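Skamon Lists, version 4 README

Skamon is a list and notes app for phones and desktops, made by Vestinel. This file covers what changed in version 4, how to move your data over, and what still needs work. Version 4 is free if you already own version 3.

What changed

Lists and notes now live in the same sidebar. In version 3 they had separate tabs, and moving an item from one to the other meant copying and pasting it. You can now drag any item onto any list or note.

Search runs as you type. It looks at titles, body text, and tags. Attachments are not searched yet.

Reminders can repeat on a weekday. Set one for every Tuesday and it stays on Tuesday even if you check it off late. Old repeating reminders keep their previous behavior until you edit them.

The dark theme has been redone. The text on gray rows was hard to read on older phones, and we had a lot of mail about it.

Installing

Get the update from the store you used for version 3. The desktop version can also be downloaded from your Vestinel account page under Products. You need 800 MB of free space during the update. Most of that is released when it finishes.
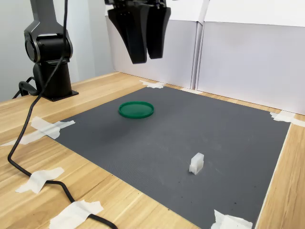

Open the app once while you are online before using it on a second device. The first launch converts your old lists to the new format, and a large library can take a while. Leave the app open until the progress bar goes away.

Moving your data

Before converting, Skamon saves a backup in a folder named skamon-old. It is kept for 20 days and then deleted. Copy it somewhere else if you want to keep it longer.

Version 3 cannot open version 4 lists. If you share lists with other people, everyone should update at the same time.

Importing from Brinkmann works with files exported as plain text or CSV. Due dates and tags come across. Colors and nested folders do not. Nested folders are flattened, and the folder name is added to each item as a tag.

Sync

Sync uses Ziltis, same as before, and your login has not changed. A free account syncs 2 devices. If both devices edit the same note while offline, both copies are kept and the second one has "conflict" added to its title.

Known problems

- Printing a list longer than one page drops the page header.
- The home screen widget may show checked items until the app is opened.
- Sorting by due date puts items with no date at the top. This will be a setting in the next update.
- Undo does not work after dragging an item between two shared lists.

Reporting a bug

Use Help, then Send Report. Include your device model and the app version shown at the bottom of the Settings page. Reports do not include the text of your lists or notes unless you check the box to attach them.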